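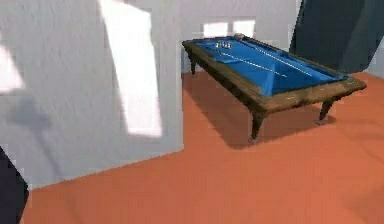
Abelardo asked me last night whether I was going to say anything useful, or whether it would be forty minutes of why big companies are slow and small companies are cute. He has sat through a lot of these. Fair question, so I'm starting with it, and Abelardo, if you're in the room, put your phone away.

(Wait for the laugh. If no laugh, keep moving.)

So, hello. I'm going to talk about pilots. The kind where a startup with a good idea and very little money in the bank signs a paper with a company that has whole floors of people, and everybody shakes hands, and then it's a year later and no one can tell you what happened. I've been on both sides of that paper. I ran partnerships at Vorum when it was small enough that we all had a key to the front door, and then I crossed over and spent a long stretch at Leltance, where I had a badge that opened the parking garage and not much else.

Say early on: this isn't a talk about innovation. I'll try not to use the word again. Hold me to it.

FIRST PART – the Brusta story

Brusta was our product at Vorum. It looked at a brand's returns, the stuff customers send back, and told the marketing team which promises in the ads were causing the returns. "Runs true to size" was a big offender. We loved it. We were sure every large retailer on the planet would love it.

Our first big customer asked for a pilot. No fee. They said the name on our website would be worth more than the money, and we said yes so fast I think we interrupted them.

Pause here. Ask for hands: who has done a free pilot? Who would do it again?

What we got for free was a contact who liked us and had no budget, a data file that came in late, and then a second data file that didn't match the first. We also got 9 review meetings. I know the number because I had to drive to all of them. At the last one a woman from finance joined, looked at our slides very politely, and asked what this replaced. We had no answer! It didn't replace anything. It was a nice extra thing, and there was no line in her budget called nice extra things.

Don't make her the villain. She was right, and she was the only person in all those meetings who asked what we needed to be asked. I wish she'd come to the first one.

The pilot ended with a very warm email. I still have it. If I read it aloud, stop after the second sentence, the rest goes on a bit.

SECOND PART – what it looks like from the other side

Then I went to Leltance and became the person who sends the warm email.

When I got there I found a list, kept in a spreadsheet, of every startup anyone in the company had talked to. It had nearly 400 names on it. Guess how many had turned into a contract that lasted past the trial. (Let them guess. Somebody always says zero.) It was 2.

Now, I came in thinking the reason would be fear, or politics, or old guys with their arms folded. There was a little of that. Mostly, though, it was that the people meeting the startups weren't the people who'd have to use the thing on a rainy morning with a phone ringing. My team would find a company, get excited, and walk it down the hall to a brand manager who already had a full week. And the brand manager would say "sure, looks great," because that's the quickest way to get six people out of your office.

Slow down for this bit, I always rush it.

We changed one habit. Before any startup came in, a working team had to write down a problem in their own words, on one page, and sign it. It could be a boring problem. Boring was great. The best one we ever got said, more or less, "we approve the same coupon four times and still print the wrong date." You can build a real piece of business on a page like that.

The list of meetings got a lot shorter. My boss didn't love that at first, as the number of meetings was on his slide every quarter. We had a few tense lunches.

THIRD PART – money

Pay for the pilot. I'd like to just say that and sit down.

If you're on the large side, pay something, even a small amount. Money makes you pick an owner, and the owner has to explain it to somebody. If you're on the small side, ask for it in the first conversation. You'll feel rude. Do it anyway.

Baldur Zoëga and I have argued about this for years. His view is that a young company with no customers can't be choosy, and a famous name opens the next door. He has seen it happen and I believe him. But I'd ask him how long that door stayed open, and he usually changes the subject to fishing. If Baldur is here, let him have a minute. Only a minute.

The Jiang deal goes in here if we're on time. Short version: Jiang made software that checked ad copy in other languages, and they came to us with a price for the trial, a price for what came after, and a date when they'd walk away. All on the same sheet. Our lawyers were so confused by how simple it was that they kept asking for the rest of the document. We agreed to a trial in February with 100 ads, real ones, that were going out whether the software worked or not. It caught things, it also missed a few, and we talked about both. They got the contract. They weren't the fanciest company we saw that year by a long way.

Don't say which ads. I promised.

FOURTH PART – things to try on Monday-type list, except skip the word "takeaways"

For the small companies: find out who'd be annoyed if your product disappeared. If you can't name that person, you're still in the getting-to-know-you stage, and you should be spending getting-to-know-you amounts of time on it. Ask to meet finance early. Bring them something to read that fits on one side of paper.

For the large ones: say no faster. A startup can survive a no. What hurts is the slow maybe, with a calendar invite that keeps moving. I sent plenty of those and I'm not proud of it. Also, please, give them one person to call about data. One. With a phone number.

And both sides should write down, before starting, what a good result would look like and what happens the week after if you get it. We skipped that at Vorum. I think we were a bit superstitious about it, like it would jinx things.

QUESTIONS

Likely ones: What about exclusivity? (Short period, narrow, and it should cost them.) Should we take investment from a customer? (Depends, tell the Leltance board story, leave out the dinner.) Is Brusta still around? (Yes, under new owners, and the sizing part is much better than ours was.)

If it's quiet, go back to Abelardo and ask him if that was useful. Water is on the left side of the stand. Clicker goes back to the desk by the door. The next speaker needs the adapter, so leave it plugged in.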